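An Afternoon at the Jirkedley Sports Hall Open Day

I had been meaning to go for two years, and this January I finally got myself out of the house and onto the number 19 bus.
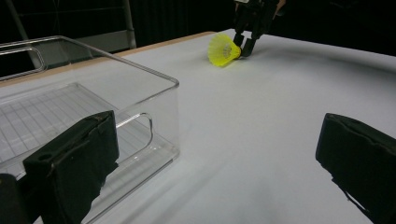

The hall is a ten-minute walk from the last stop, uphill, past the old Dundurov bakery (still open, still selling those flat onion rolls, and yes, I bought one on the way up and another on the way down). By the time I got there the parking lot was full and a line of families ran clear out to the gate. I needn't have worried! It moved fast, and a cheerful young man handed me a map of the building and pointed me toward the tea.

What I really wanted to see was the badminton, having played all through school and hardly at all after it. Rakiya Dauda has coached the juniors here for 14 years, and she gave a talk upstairs that was meant to last half an hour and went on for nearly an hour, with not one person leaving. She spoke a lot about footwork and how children will happily swing a racket all day long but have to be coaxed into moving their feet. She also explained the difference between feather and plastic shuttlecocks, and why beginners usually start with plastic. They last longer, for one thing, and a feather one can be ruined in a single rally.

After that we were let loose on the courts. I shared one with a retired mail carrier named Jibrin and his granddaughter, who beat us both without taking off her coat. My serve is as bad as it ever was. My knees held up, though, and I was so pleased about it that I stayed for a second game.

The floor is new, by the way, and lovely to play on, with just enough give in it. Raising the money took a long time, and the last $400 came from a bake sale the juniors ran themselves.

If you go next year, bring indoor shoes, as they won't let you on the courts in anything else. The lockers take quarters. Beginners' evenings start at 7, and the first one is free. I've put my name down, and my sister's too, although I still have to tell her.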